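作業の決まりは、短いほうが守られる 手持ちグリッパの現場で手順書を書く人に聞く

Trulovの作業室では、人が両手にグリッパを持ち、机の上の小さな物を扱う動作を記録しています。記録は後でロボットの学習に使われます。私は四月に二回そこを訪ねて、手順書を担当している技術者に話を聞きました。本人の希望により、名前は書きません。

最初に見せてもらったのは、手順書の第一版でした。64ページあります。「全部読んだ人は、たぶん私だけです」と担当者は言いました。現在の版は19ページで、そのうち作業者が毎朝読むのは最初の二ページです。残りは保守の人と、データを確認する人のためのページになっています。

「減らすことは、書くことより難しかったです。どの項目にも、それを入れた人がいます。その人に、これは本当に必要ですかと聞きに行かなければなりません」

項目を残すかどうかの基準は一つだけ決めたそうです。作業者が自分の目で確かめられること。たとえば「丁寧に動かす」は消えました。丁寧かどうかは人によって違うからです。代わりに「指先が容器の縁を越えるまで、横に動かさない」と書きました。これなら隣で見ている人にも分かります。

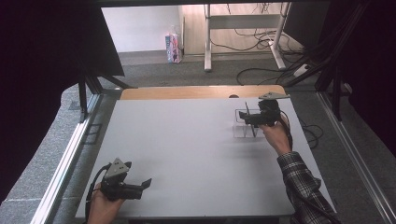
右手のグリッパを透明な箱の上に合わせる。左手は手前で低く構えている。

透明な容器については、手順書の中でも特に長い議論があったそうです。縁が見えにくく、作業者は距離を間違えやすい。そこで、容器を使う課題では、始める前に一度、容器の真上で手を止めるという決まりができました。止める時間は秒数で書いていません。

「秒で書くと、皆さんは数え始めます。数えている間は、容器を見ていません。ですから『縁が見えるまで』と書きました。少しあいまいですが、私はこのほうが安全だと思っています」

この点では、共同で規定を作っているGririsの側と意見が分かれました。Gririsは数字で書くことを求めました。監査のときに説明しやすいからです。結局、作業者用のページには言葉で書き、確認者用のページに数値の範囲を載せるという形になりました。担当者はこの結果に満足していないようで、「同じことが二か所に書いてあると、いつか片方だけが直されます」と話していました。

ケーブルの扱いも聞きました。手持ちのグリッパには黒いケーブルがつながっていて、腕の動きについて来ます。規定では、腕をいっぱいに伸ばしてもケーブルが張らないこと、そしてケーブルが台の上の物に触れないことを、作業者が交代するたびに確かめます。以前は一日に一回でした。しかし腕の長さは人によって違うので、朝の確認は次の人には役に立ちません。私は聞いていて、当たり前のことだと思いましたが、その当たり前が文書になるまでに三か月かかったそうです。

開始の姿勢についても、細かい規定があります。両方のグリッパを容器より手前に置き、台の面から浮かせ、二つの間を空けておきます。この姿勢がそろっていないと、後で記録を切り分ける人が、どこから課題が始まったのかを判断できません。
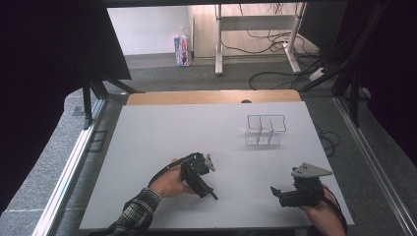 この記事は約4分で読めます

確認の作業では、昨年度の記録3,972件を見直しました。そのうち1,916件に、開始の姿勢についての注記が付いたということです。私はこの数字を聞いて、多いと感じました。担当者の見方は少し違いました。

「注記は失敗という意味ではありません。手が少し高いとか、片方だけ先に動いたとか、そういうことも全部書きます。書かないと、次の版で何を直せばいいか分かりません。注記が急に少なくなったら、私は逆に心配します。見る人が疲れているのかもしれないですから」

注記を付けるとき、作業者の名前は書きません。これも規定に入っています。最初の版では名前の欄がありましたが、その欄があると、確認者が遠慮して軽い注記を省いてしまうことが分かりました。欄を消した月から、注記の内容が具体的になったそうです。

中止の決まりについては、担当者の口調が少し強くなりました。作業者は、理由を言わずにいつでも動作を止めてよい。止めた記録は消さずに、そのまま残す。Bergmannという別の現場から移って来た人が、この一文に驚いていたと言います。前の現場では、止めると理由を書く用紙があり、それが面倒なので最後まで続けてしまうことが多かったそうです。

「用紙を作った人に悪い気持ちはなかったと思います。ただ、用紙が一枚あるだけで、人は止まらなくなります」

同じ規定を他の現場でも使えるか、という質問もしました。今、Gidulleyの作業室で試しているところだそうです。台の高さも作業者の慣れも違うので、そのままでは使えない項目がすでに四つ見つかっています。担当者はその四つを削らずに、「現場で決めること」という章に移すつもりです。章の題はまだ仮のもので、Gririsからは、題があいまいだという返事が来ています。

最後に、次の版で一番直したいところはどこかと聞きました。担当者はしばらく考えて、手順書の七ページ目を開きました。グリッパを台に戻すときの向きについての項目です。

「ここは文が三つあります。一つにしたいのですが、まだできません」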